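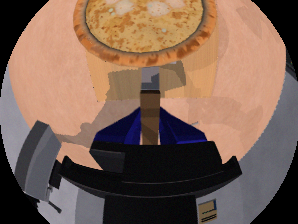
08/12/2023
By Silvia Vrabec

My mother had one wooden board for bread and one for onions, and if somebody mixed them we heard about it the whole evening. I have more boards than she had, and a big wooden table that takes even more care. In the past years I collected a number of small habits for wood in the kitchen. Several readers asked me to put them in one place, so I have done it.

Washing a board

Wash both sides, also when you used only one. If water goes into one side only, the wood on that side swells and the board begins to bend like a shallow plate. A little dish soap, warm water, a soft brush along the grain, and then rinse quickly. Do not leave it in the sink under the pots while you eat. I did this with a very nice maple board that I bought in Brotonwood, and in the morning it had a crack long enough for a fingernail.

After the rinse, wipe it with a towel and stand it on its edge, so that the air can go to both sides. Against the wall tiles is fine, near the radiator is not fine. The dishwasher is out of the question for any wood that you would like to keep.

Smells are another matter. For garlic and onion I put coarse salt on the board, take half a lemon and rub with the cut side until the salt becomes gray and wet. Wait five minutes and rinse. For fish I do the same two times. Some people use vinegar, and it works too, but then my kitchen smells of vinegar and I don't see what I have won.

If the board is used for hot bread or pizza, let it be fully dry before the food comes on it. A damp board makes the bottom soft, and all the work with the crust is lost. I also cut pizza with scissors now. My husband finds it childish, but the board has no deep round lines anymore!

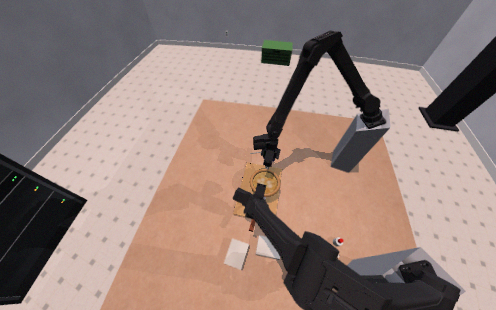 KITCHEN FLOORS AND MATS

Under a mat the floor has its own life. Crumbs go there, and a little oil, and water from the mop which cannot dry. If you have a large mat in the kitchen, lift it once a week and let the floor breathe for an hour. I fold mine over the back of two chairs.

For tiles I use a bucket of warm water with 5 drops of dish soap. More soap leaves a film, and the film catches dust, and after a month you believe that your tiles have changed color. If you have this film already, wash one time with clean water and a small cup of white vinegar, then again with only water. Please do this on ceramic tiles only, never on marble or other natural stone.

The joints between the tiles I clean with an old toothbrush and a paste of baking soda. It is boring work. I do a short piece every time when I wait for the pasta water, and in December, before the guests, everything is finished without one terrible Saturday-type cleaning day.

A mat that slides can be made quiet with a few lines of silicone from the hardware store. Draw them on the back side, let them dry until the next day with the back side up, and then turn the mat. At Flutden, the store near us, they sell also a special net for this purpose, but my net became sticky in the summer and left a pattern on the floor which I had to remove with cooking oil.
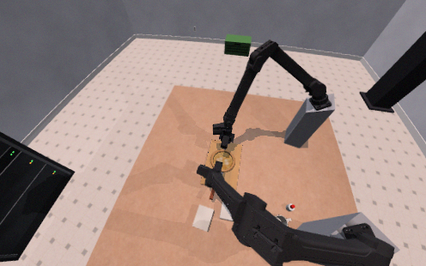

Small light-colored wooden board on a tan mat.

Oiling, and when to do it

You can test if a board needs oil. Put a few drops of water on it and look. If they stay round on the top, you can wait. If they go into the wood and leave a dark spot, it is time.

Use food-safe mineral oil. Olive oil and sunflower oil become old inside the wood and then the board has a smell of a closed cupboard. I buy the oil from Kodikara, in the small bottle, but any food-safe mineral oil from the pharmacy will do. Warm the closed bottle in a bowl of warm water, put the oil on with a piece of old T-shirt, also on the edges and especially on the ends, where the wood drinks most. Leave it overnight and wipe off in the morning what the wood did not want.

Light wood becomes a little more yellow from the oil. If this disturbs you, try it first on the underside.

For a rough board, use sandpaper before the oil. Don't begin with 60 grit as I did, it made scratches that I was sanding away until dinner. Take a fine paper, wet the board lightly, let it dry, sand with the grain, and repeat one time.

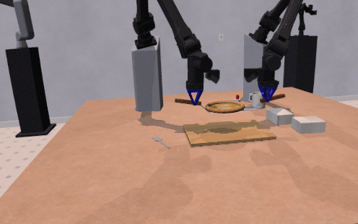 Wooden tables need less oil than boards, but they need more attention every day. The enemy is the wet glass and the hot pot. Keep a few trivets directly on the table and not in a drawer, then people will use them. Wipe the table with a cloth that is almost dry, and go with it to the edges and the corners, where the sticky fingers hold. If you are now choosing a table, think also about the color of the top. A faintly mottled one in a pinkish-orange tone, as in the picture, is more forgiving with small spots than a very dark and even surface, on which I see each crumb from the door. Ours is dark, so I know.

White rings from a glass are usually in the finish and not in the wood. Put a dry cotton cloth on the ring and go over it with an iron on low heat, no steam, for a few seconds – lift, look, and repeat if necessary. Try first in a hidden place. Black rings are deeper, and for these you will need to sand, or a nice bowl to stand on top.

For scratches I keep wax sticks in two colors. Mine are from Vimico and they are hard, so I soften the end a little between the fingers. Choose a color slightly lighter than you think.

One more thing about old cloths with oil. With mineral oil there is little danger, but if you use linseed oil for the table, the cloth can become hot by itself and even start to burn. Spread it flat outdoors until it is dry and stiff, or put it in a jar with water and close the lid. After that it can go in the trash.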